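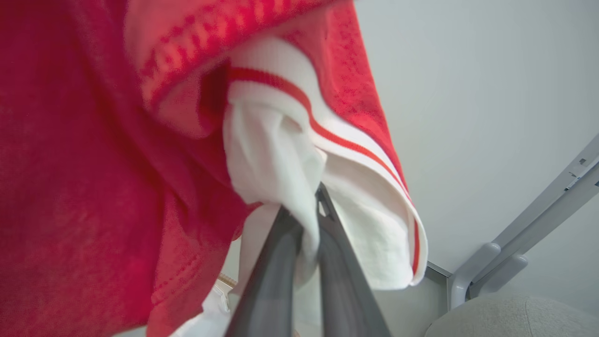 # Washing and Storing Knit Garments with Ribbed Trim

Residents of Flanbridge House are responsible for the care of their own clothing. The laundry room on the lower level is open to all residents, and the procedure set out on this page applies to sweaters, knit jackets, team tops, and any other garment with ribbed cuffs or hems. Particular attention is given to red knits with white trim or white inner panels, as these account for most of the damage reported to the Residence Office.

## Before washing

Read the care label. Where the label calls for dry cleaning only, the garment must not be placed in a residence machine.

Empty all pockets and close any zippers. Turn the garment inside out by reaching through the body, taking hold of the far cuff, and drawing the sleeve back through itself. Pull from the firm part of the cuff. Pulling from the body of the knit stretches the loops and may leave the sleeve longer than its pair.

Check the ribbed bands for loose threads. A loose thread should be drawn through to the inside with a blunt needle and should not be cut.

## Testing for color transfer

Red dye is the most likely to run, and a white panel sewn into the same garment cannot be separated from it in the wash. Test any red and white garment before its first wash:

1. Dampen a plain white cloth with cool water.
2. Press the cloth against an inside seam of the red fabric for 2 minutes.
3. Examine the cloth in daylight.

If the cloth is clean, proceed to machine washing. If the cloth shows any pink, wash the garment by hand and on its own.

## Machine washing

Place the garment in a mesh bag. Select the delicate cycle with cold water and use a liquid detergent marked for colors. Powder may not dissolve fully in cold water and can settle in the ribbing. Do not use bleach, including on white trim.

Red garments may be washed together. They may not be washed with towels, whose lint clings to knit fabric and is difficult to remove.

Remove the garment as soon as the cycle ends. Damp red fabric left folded against white fabric can mark it even when the wash water ran clear.

## Hand washing

Fill the basin with cool water and add a small amount of detergent. Submerge the garment and press it gently. Do not rub, twist, or wring it. Change the water when it takes on color, and continue until it remains clear. Support the full weight of the garment with both hands when lifting it out.

To remove excess water, lay the garment on a dry white towel, roll the two together, and press along the roll.

## Drying

Knit garments are to be dried flat on the mesh racks beside the window. Tumble dryers must not be used for them.

- Lay the garment right side out and ease it into shape, with the side seams straight.
- Push the ribbed hem and cuffs together lightly with the fingers so that the ribs lie close.
- Smooth out any bunched white fabric and turn folded edges flat. Creases that dry into a thick trim are hard to remove later.
- Place a strip of clean white cloth wherever red fabric would rest on white.

Turn the garment over once the upper side feels dry. Drying racks are cleared each evening at 10:00 p.m., and dry items left on them are moved to the shelf by the door.

## Folding and storage

Knits should be folded and kept in a drawer. Hangers distort the shoulders.

Place the garment face down. Fold one side toward the center, lay the sleeve straight down along the fold, and repeat on the other side. Bring the hem up to the collar in a single fold. Striped cuffs should lie flat inside the fold with no corner turned back.

Garments stored for the summer must be clean and completely dry. Cotton storage bags are available from the Residence Office; plastic bags are discouraged.

## Stains and damage

If color has already transferred to a white panel, keep the garment wet and rinse it in cool water. Do not apply heat in any form, including an iron. Repeat the wash with color-safe detergent before the fabric dries.

Questions about this procedure should be directed to Janaka Sultana, Residence Office, extension 1539. Repairs to ribbing and trim are accepted at the mending table in Room 22.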